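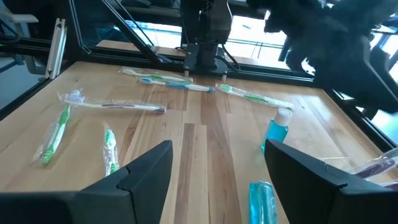

Figure 2. Wrist view over the sorting table, with both fingers open and the oral-care items laid out on the wood.

4. What we bought, and in what order

I want to spend this section on money, which most papers in our area squeeze into one footnote. When Debora Gatti and I started planning the sorting station, we had a grant line marked "equipment" and a pretty vague idea of what it should cover. We had a robot arm in mind. We had a table in mind. After that the list got fuzzy, and the fuzzy part is where most of the trouble came from, so let me go through it the way we lived it.

4.1 The items come first

My advice to anyone writing a budget like ours is to pick the things you'll handle before you pick the thing that handles them. We did it backwards the first time. We asked for quotes on arms, compared reach and payload for weeks (I still have the spreadsheet and it's a monster), and only then went shopping for toothbrushes. Payload doesn't matter one bit with a toothbrush! Any arm on our list could lift a whole bathroom cabinet's worth. What matters is how thin the handle is, how it sits on the table, and what it's wrapped in.

Wrapping deserves its own budget talk. Most of the brushes in Figure 2 are still in clear plastic, and the plastic catches the light. We wanted it that way, as the station is meant for packing travel kits and those get packed sealed. But clear film means you're really paying for two problems, one for the fingers and one for the cameras. If I could redo the first quote request, I'd mail each vendor a handful of wrapped brushes along with it and ask them to send the fingers back with a note on how it went.

The set also mixes shapes on purpose. A long brush lying flat, a short one in a crinkled package and a little upright bottle of blue mouthwash ask for different approaches from the same pair of fingers, and we wanted to know early on if one pair could cover the lot or if we'd need a tool changer. A tool changer was the single scariest line in our draft. We left it out of the first round and kept the money in reserve.

4.2 Fingers are a running cost

We treated the gripper as a one-time purchase, like a desk. Fulvio Leone, who ran our bench before I joined, had warned against this in his planning notes and I skimmed right past it. Fingers get swapped, reshaped, and now and then bent. You want a spare set on the shelf the day the first set goes on, and you want a yearly line for more. We now plan for 2 full sets per arm per year. The fingers in the figure are the angular black ones, with the tips leaning in slightly toward each other, and we settled on that shape after trying flatter ones that kept sliding on film.

The Gridell quote had fingers bundled in with the gripper and the Carrilho quote listed them one by one. On paper Gridell looked more expensive. Once we added a year of replacements to both, the gap closed almost completely. So please compare quotes over a year and ask both sellers what a reorder looks like - the price, the minimum order, and the wait.

4.3 The table and the frame

I'll admit I thought of the table as furniture. It's a plain wooden top with a strong grain, inside a black metal frame, and I would have happily spent nothing on it. Debora pushed for the frame and she was right. Rails give you somewhere to bolt things, and you'll be bolting things forever. Brackets, cable clips, lamps, the odd clamp. Our hardware line was gone in the first month and we had to borrow from travel.

The wood was a choice too, partly about money and partly about looks. A busy grain makes it harder for the vision software to pick out a clear wrapper, and we figured a kit-packing customer may well have a busy surface of their own. A painted white top would have been cheaper to work with in software hours. I go back and forth on this one. If your schedule is tight, buy the boring tabletop.

Light is in the same bucket. There's a bright window behind our workspace, and we had no line for blinds or for lamps. Daylight is free, but it changes all day long, and we lost enough afternoon sessions to glare on the packages that I'd now put shades in the very first order.

4.4 Small stuff we priced badly

Cables. Good grief, cables. They loop off the wrist, they loop along the frame, and every one has a length you'll guess wrong. We bought ours to the exact reach from Flulterik and then moved the controller. Add slack to every run and buy spares of whichever one bends the most.

Consumables were the other surprise. A wrapper that's been gripped over and over doesn't behave like a fresh one anymore, so brushes have to be retired even when there's nothing wrong with the brush inside. We got ours in bulk through Oleo, with a first order of around 1000 pieces in mixed colors, and I thought that was silly until I saw how fast the bin filled. Mixed colors cost us a bit more per piece. I'd pay it again, as a set in all one green would have told us very little about sorting.

4.5 Timing

The last quote came in on Tue 13 July and we wanted to be running by September. That left no room at all for a late part, and the arm and the fingers came from different sellers with different lead times. We now order in this sequence: items, frame and table, lights, gripper with spare fingers, arm. The arm goes last because it's the part we understood best, and the frame work can be finished while it ships. Section 5 gives the full cost sheet, with the reserve for the tool changer shown as its own line.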